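Why Does a White Table Look Gray in the Corners?

Ask a grown-up what color a white table is and they will say "white," probably without looking up. Grown-ups do this a lot. Your eyes know better, if you give them a minute.

White is what we call a surface that bounces back nearly all the light that lands on it. It doesn't make any light of its own. If plenty of light reaches one patch, that patch looks bright. If less reaches another patch, it looks grayer, even though the paint is the same and came out of the same can.
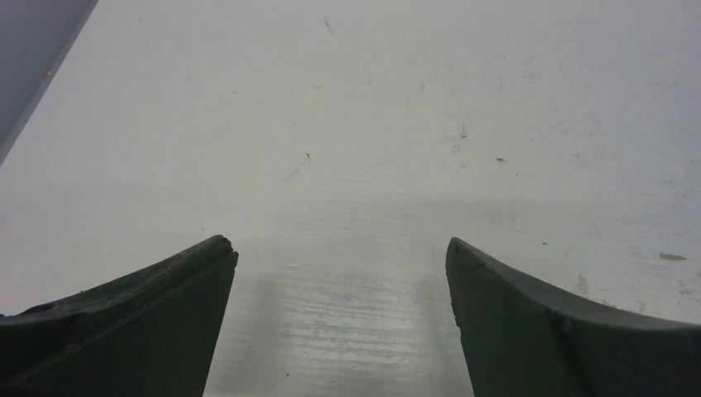 Remo Rüegg wrote to us that his kitchen table is brown, so he tried this with a bedsheet, and that the sheet had at least four whites in it before his sister sat on it. Bedsheets work well. So do walls, plates and the inside of the bathtub.

Try it at your own table. Lay a small piece of white paper in the brightest spot, then slide it slowly toward a corner. Your brain will insist the paper hasn't changed. Your brain is being polite. Now roll up another sheet into a tube and peek through it, first at the bright part and then at the corner. With everything else hidden, the gray is much easier to catch.

Then wipe the table. Crumbs are a different subject.

More to read
Why Is Toast Darker Than Bread?
The Masanja Book of Shadows
What Makes a Table Wobble?
Where Do Scratches Come From?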